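Hi Lenuța, Majali is in decent shape and I'm happier with it than I was in September. You asked for the software side this time, so I've left the budget stuff for the Plumbridge call. The big change is that we threw out the old planner. It used to work out a whole move in one go and then stick to it, even when the tube in the gripper wasn't quite where it thought. The new one replans every 40 milliseconds and (finally!) treats the tube as part of the arm, so the hanging end gets checked against the rack too.
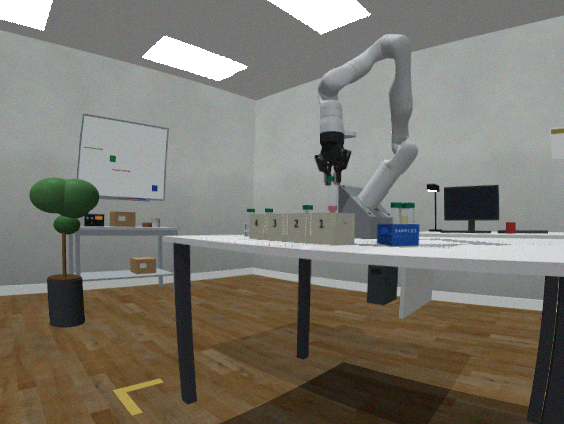 Lenuța Furtună: I like this a lot, but does replanning that often make the arm hesitate near the rack? Our people at Prakalstead will ask me before anything else.

It does, a little. It slows down for the last 30 millimeters, and I put that in on purpose. We can loosen it once the grasp estimates settle down. The other thing I spent ages on is the two-arm scheduler. Each arm now reserves the space it's about to move through and gives it back when it's done, so the second arm can plan its own move while the first one is down at the table. We had 3 deadlocks in the first week, all from the same dumb bug where an arm never released its parking spot. Fixed now, with a test so it can't sneak back in.
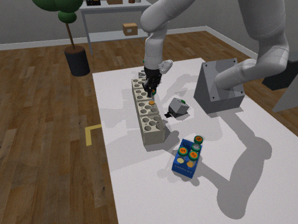 Parveen Sivakumar
Controls and Planning Lead, Zistero

Perception is where I'd like more time. The cap detector does fine on shape and color, but reading labels is a different story, and I was too optimistic about it in the plan I sent you. Text can come at the camera from any direction: S3 sits diagonally on its orange top, and the characters on the cap next to it are turned sideways. So the reader now tries several rotations and keeps the best score, and if no score is good enough it asks for a second view before the planner gets a target. That adds around 7 seconds in bad cases, and I want it lower.

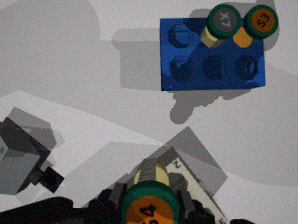 Slot assignment was the last piece I promised you, and it's in. The planner keeps a map of each rack and updates it from the overhead view before every placement, so we don't depend on a list somebody typed in that morning. The blue rack is a good workout for it, with four open holes, two capped vials standing in the back row and a shadow over much of the top. Dark holes still get lower confidence than I'd like, so I'm retraining on more shadowed views next. I'll send you the new numbers as soon as that run finishes, along with the replay tool so you can step through the moves yourself.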